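Fledunness, part 6: finishing the sourdough spreadsheet

I have been keeping a starter named Fledunness since last winter, and I promised an update on the hydration question. The short version is that I changed my mind about 100 percent hydration, and I changed it for boring reasons.

Hydration, for anyone new, is the weight of water divided by the weight of flour. A starter fed with 60 grams of flour and 60 grams of water is at 100 percent. It stirs easily, it rises and falls on a predictable curve, and every recipe on the internet assumes it. The trouble is that my kitchen runs warm from June to the end of August, and a wet starter in a warm kitchen peaks while I am still at work. By the time I get home it has collapsed, the surface is flat, and the smell has moved from yogurt to nail polish.

I tried colder water first. It delayed the peak, but my tap varies too much in summer for the delay to be repeatable. Then I tried a smaller seed, dropping the old starter from 20 grams to 10 for the same feed. That worked better and I would recommend it to anyone who doesn't want to change anything else. The rise started later and held its height a little longer.

What I do now is keep the starter stiff. The feed is 20 grams of old starter, 60 grams of flour and 36 grams of water. Strictly speaking the first feed lands a bit above 60 percent, as the old starter brings some of its own water, but after a few rounds it settles. The result is a dough you have to knead with your fingers for a minute. It sits in the jar like a ball of putty and then slowly domes. The peak is harder to read from the outside, so I go by the dome: once the center starts to sink, it is past.

Consuelo Figueroa wrote to ask whether a stiff starter makes the bread less sour. In my loaves it does, slightly, but I also shortened the bulk rise when I switched, so I can't separate the two effects. I would need to run both starters side by side with the same dough schedule. I have the jars. I don't have the patience in this heat.

Flour

I moved from the Vitetti bread flour to the Rostadus, mostly because the shop stopped carrying the large Vitetti bag. The Rostadus takes up more water. A dough that was slack at 72 percent is now merely soft, and I have gone to 75 without trouble in shaping. If you copy my numbers with a weaker flour, start lower and add water during the folds.

The whole grain portion is unchanged at 10 percent rye. I grind nothing myself.

Scale

My old scale died. It had been drifting for a while — I only noticed when the salt started tasting wrong. The new one reads to a tenth of a gram up to a limit I will never reach with salt, and I use the big kitchen scale for everything else. Check yours with something of known weight. Coins work.

The spreadsheet

It has 261 rows now, one per feed. Columns are room temperature, water temperature, seed weight, flour, water, time to peak and notes. The time to peak column has gaps on nights when I went to bed. I used to fill those in with a guess and have since deleted the guesses, which made the chart uglier and more useful.

Things still on the list before part 7:

1. Repeat the small seed test in cooler weather, with the wet starter.

2. Dry some of Fledunness on parchment as a backup. Crumble it, jar it, write the month on the lid.

3. Try the enriched dough with orange zest. One orange per loaf, zest rubbed into the sugar before the butter goes in.
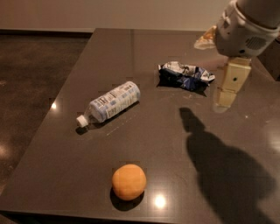 4. Replace the lid on the Bastos pot. The knob is loose and I don't trust it at full oven heat.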